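Help > Kitchen and Pantry > Jars, Tins and Lids

Gold lid does not lie flat on the table

Renata Ledesma
March 22, 2021

Hello to all. I keep dry beans and tea in round tins with a gold-coloured lid. I bought 14 of them from Zendatetti and I was content with them. Now one of the lids rocks when I put it on the table, and on the tin it closes on one side and stands up on the other side. I think it was bent when I opened it with a spoon. 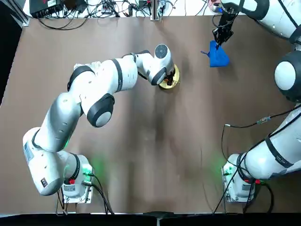
I have tried to press it flat with my hand in the middle, but then the rim goes up again. I do not want to scratch the gold surface. Is there a gentle way to do this, or must I buy a new one? In the shop they sell only the full set.

Rehema Makokha

Dear Renata, please do not press in the middle. With a thin lid the middle is mostly good and it is the rim which has the fault. Put a folded tea towel on the table and lay the lid on it with the gold side down. Then go slowly along the rim with your thumb and push only where it stands up. Turn it over and look from the side, with your eyes at the height of the table. I needed 2 evenings for mine, but it closes well now. If there is a sharp fold in the metal, I would leave it, it can crack there.

For opening, use the handle of a wooden spoon and lift a little at each side.

Undilik

I had the same with Clalon tins. Just put it under a heavy book for the night. For me it worked with one lid and with the other one it did not.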